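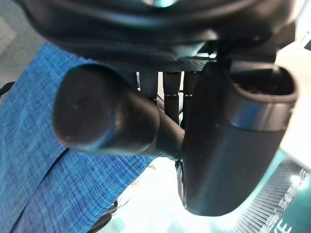
I have been using Triltenix since June, mostly for the perception and grasp planning side of a two-armed robot that pushes a wheelchair about our practice ward, and I've put off writing a proper review because every time I sat down to start there was another update. Version 5 seems to have settled, so let's go. The first thing I look at in any package like this is what it does with the wrist cameras, because that's where the cheap ones fall over. A wrist view is a rotten thing to hand a segmentation model: the black gripper housing fills the top of it, two black fingers reach in from either side, and whatever is left over might be a bit of blue woven fabric with a crease through it and a patch of near-white glare underneath. Triltenix asks you to draw a self-mask once per gripper, then keeps it lined up with the joint angles as things move. I was sceptical (I've been promised this before, by people with much nicer websites), but in our setup it held up well. Black fingers stayed fingers. Blue cloth stayed cloth, even with the crease, which our old pipeline was forever splitting into two separate objects.

The overexposed patches are another story. There's an exposure-weighting option buried under Sensors, then Advanced, then a second Advanced, and with its default setting the planner will happily treat a blown-out area as free space. Please turn it up before you do anything else. Chae-won Seok found it for me after I'd spent most of a week blaming the calibration, and I still owe her lunch.

Setting up took me two afternoons. The installer is good, the driver list is decent, and the hand-eye calibration wizard is the friendliest I've come across – it tells you which poses it didn't like and lets you redo only those. My one grumble is that it wants the arms named left and right from the robot's point of view, while the viewer labels them from the front. I had them swapped for an entire morning and couldn't work out why the planner kept crossing its own elbows.

Now, the task editor, which is the part I've grown fond of. You lay out a job as a row of stages, and each stage has its own cameras, its own speed limit and its own idea of what counts as finished. For the wheelchair we ended up with 8 stages: find the backrest, find the push handles, bring both hands up behind them, close one, close the other, check, take up the load, go. The head camera does the early stages and the wrist cameras only come in near the end, and the handover between them is smooth enough that I stopped watching for it. 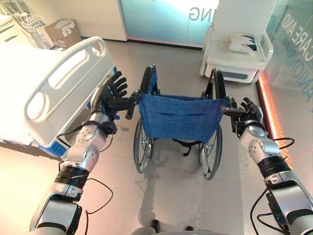

Closing the hands one at a time was Bo-ram Kang's suggestion. If both hands start closing together and one of the pose estimates is a little off, the chair gets a nudge and now both estimates are wrong. With the stages split up, the software has a chance to look again before the second hand commits. You can do this with a tick box called "re-observe between contacts", and I'd have it on by default if it were up to me. It costs a moment or two per grasp and it's well worth it.

Five-fingered hands are supported, though I'd call the support young. Each finger gets its own effort limit, and there's a nice coloured display for them, but the presets were clearly tuned for something stiffer than a rubber handle grip. I'd suggest starting low and working up. Spoked wheels are also a weak point. The depth filter can't decide whether they're solid, so I drew a plain box around each one as a keep-out zone and moved on with my life. Frosted and clear glass needed the same treatment.

Logging is excellent. Every run is saved with the camera streams and the plan side by side, and you can scrub back to the moment things went sideways. The catch is the size of the files, so budget for a big drive. Support has been kind and a touch slow; I wrote three times and got a thoughtful reply each time, usually a couple of days on.

Would I buy it again? Yes, for two-armed work with mixed cameras, I would. If you've only got one arm and a parallel gripper you'd be paying for a lot you'll never open, and Jeltby will do you nicely for less.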